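Dradon Shared Workshop
Progress report to the Colden Small Grants Fund
Project: bench sorting arm
Reporting period: second, ending in March

1. Where the project stands

The arm is assembled, bolted down and moving under its own program. It can reach any part of the work board and come back to its rest position without help. Picking up and putting down single blocks works most of the time. Sorting a mixed group by colour, the goal we set in the application, is not working reliably yet.

We had planned to have sorting finished by the end of this period. We are behind on that, and section 5 sets out the new order of work. We are not asking for more money.

2. Work completed

The table. The perforated table was moved from the back bay to the wall near the switchboard. It took longer than it should have because the floor there is not level. The feet have been packed and the table no longer rocks when the arm stops suddenly.

The board. Our first work surface was a sheet of painted MDF. The paint was glossy and threw reflections that upset the colour readings, so we replaced it with a light wooden board made of glued strips. The strips are not all the same shade, and the program has to be told to ignore the darker bands. Two members have suggested painting the new board matt grey. We would prefer to fix this in software first.

The gripper. The first gripper was a pair of printed fingers. They knocked over the neighbouring blocks whenever the blocks were close together. We changed to a long, narrow tube, which needs far less room. The change meant a new collar and a new mounting plate, and the plate had to be cut twice after the first set of holes was marked from the wrong side.

The blocks. The test pieces are coloured plastic shapes, among them a star, a heart, cylinders and a cube. They were chosen so that colour and shape could be tested separately. The textured faces make them harder to hold than we expected.

Controller. The motor controller was rebuilt in a proper enclosure with a fuse and a labelled stop button. The old one was on a piece of shelving and should not have been used for as long as it was.

3. Test results

We ran 510 single picks during the period, each with one block placed by hand. The arm picked up and released the block correctly in all but 60 of them. Most of the failures came from the star and the heart. Cylinders gave very little trouble.

Of the failures, 13 were caused by the arm losing its position and having to be sent home. All of those happened in one evening session and were traced to a loose connector at the base. The connector has been replaced and the fault has not come back.

Group tests are at an early stage. When blocks are spread out the arm treats them as single picks and does well. When they are touching, or one is partly behind another, the program often reads two blocks as one. We have not kept a proper tally of these tests because the method was still changing from night to night. We will start one in the next period.

4. Spending

Spending for the period came to $1,676. The largest item was the replacement gripper and its mounting hardware, followed by the enclosure and wiring for the controller. The timber for the board was an offcut and cost nothing. Receipts are in the envelope handed in with the paper copy of this report.

The budget line for a second camera has not been touched. We would like to hold it until the group tests show whether a second view is needed. If it is not, we will write to the Fund before using the money for anything else.

5. Next period

First we will finish the routine that separates touching blocks. The plan is to have the arm nudge a cluster apart before it tries to pick from it. After that comes sorting by colour, using two colours at first and then all of them.

We also need to sort out the cable run. The cables currently go along the floor, and with the workshop open to members until 9 pm they are a trip hazard. A length of covered trunking has been priced and can be paid for from the existing hardware line.

The written build guide is half drafted. The sections on the table and the controller are done. The gripper section was thrown out when the design changed and will be rewritten once the tube has had more use. Cundesska Makerspace has asked for a copy and will get the draft when it is complete.

6. Problems the Fund should know about

Bench time is short. The table shares a bay with the bandsaw, and the arm cannot run while the saw is in use because of the dust. This has cost us more evenings than any technical fault. We have asked for a fixed evening each week and are waiting to hear.

Related items
First progress report: bench sorting arm
Colden Small Grants Fund: reporting guide
Mạc controller enclosure: wiring notes
Dradon Shared Workshop: tool bookings
Bandsaw bay: dust and shared use

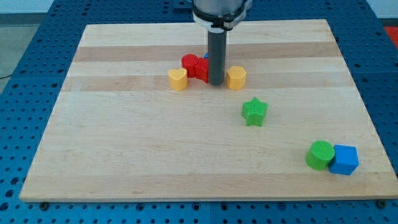 What happens to the arm when the grant ends?

It stays at the workshop and will be available to any member who has done the induction. The workshop will cover spare parts from its normal tool budget.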